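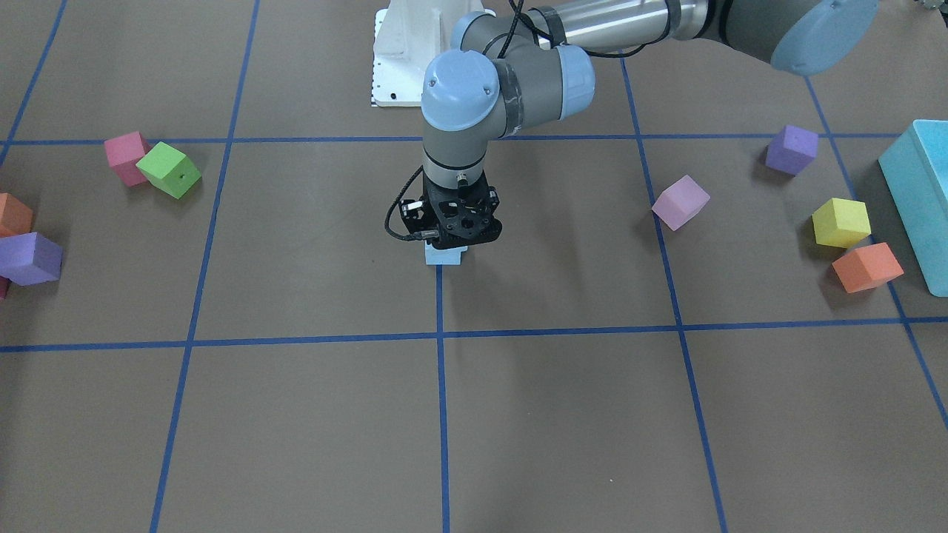

Warum brummt die Saalanlage in Mallach, sobald das Saallicht heruntergefahren wird?

Die Einstreuung kommt aus den Dimmern und gelangt über den Schirm der alten Mikrofonleitung in die Stagebox. Im voll aufgezogenen Zustand und bei ausgeschaltetem Licht ist sie nicht messbar, dazwischen schon.

Werkstatt > Ton > Notizbuch > Benefizrevue Mallach

Februar, Eintrag nach der zweiten technischen Probe

Ausgangslage: Die Revue läuft im großen Saal, 600 Plätze, Parkett flach, Rang nur hinten. Pult ist das Shibata aus dem Hausbestand, Funkstrecken von Mavon, Chor über Grenzflächen an der Rampe. Bei der ersten Probe war im Rang ein Brummen zu hören, Grundton 100 Hz mit deutlichem Obertonanteil, Pegel abhängig von der Stellung der Saallichtdimmer. Im Parkett fällt es unter der Musik nicht auf, in den Sprechszenen schon.

Zunächst Funk ausgeschlossen: Alle Empfänger stummgeschaltet, Brummen unverändert. Danach die Grenzflächen einzeln abgezogen. Beim Kanal ganz links verschwindet es fast vollständig, die übrigen tragen wenig bei. Der linke Kanal läuft als einziger noch über die alte Leitung durch den Orchestergraben, dort liegt sie auf ganzer Strecke parallel zum Lastkabel des Saallichts.

Messung am Pulteingang, Saallicht auf halber Stellung:
- alte Leitung, Schirm beidseitig aufgelegt: Brummen klar über dem Raumgeräusch
- Schirm am Pultende offen: nur noch 2 dB über dem Raumgeräusch
- Ersatzleitung über die Galerie, Schirm beidseitig aufgelegt: nichts mehr zu trennen
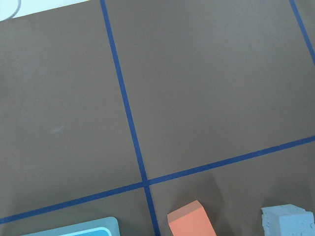 Die Ersatzleitung ist mit über 100 Metern deutlich länger, für einen symmetrischen Eingang aber unkritisch. Phantomspeisung am Ende geprüft, in Ordnung. Ebise Workneh hat die Strecke bei laufender Probe gegengehört, einmal im Rang und einmal auf dem Seitenplatz neben der Lichtkabine. An beiden Stellen kein Befund mehr, auch während der langsamen Saallichtfahrt vor dem Finale.

Einfügeübertrager im alten Weg ebenfalls probiert. Funktioniert, klaut dem Chor aber hörbar Bass, wenn der Steppblock läuft und die Grenzflächen heiß gefahren werden. Bleibt als Reserve im Koffer.

Zu den Grenzflächen noch: Hochpass von Kanako Higuchi auf 100 Hz gesetzt, Flanke steil. Trittschall der Steppnummer geht damit merklich zurück, das Brummen natürlich nur im Grundton. Einstellung im Shibata als eigene Szene »Stepp« abgelegt, nicht mit der Chorszene überschreiben.

Offen:
- Alte Leitung am Patchfeld als gesperrt beschriften
- Galerieleitung am Türdurchgang hochbinden, liegt dort im Laufweg des Chors
- Mavon-Taschensender vor der Generalprobe mit frischen Akkus bestücken, der vom Conférencier meldete um 19:40 Uhr Unterspannung
- Stunderberg nach dem Belegungsplan der Dimmer fragen – der Ausdruck im Schaltraum stimmt für die Rangkreise nicht

Abgelegt unter: Bühnentechnik, Ton, Störungssuche
2 Kommentare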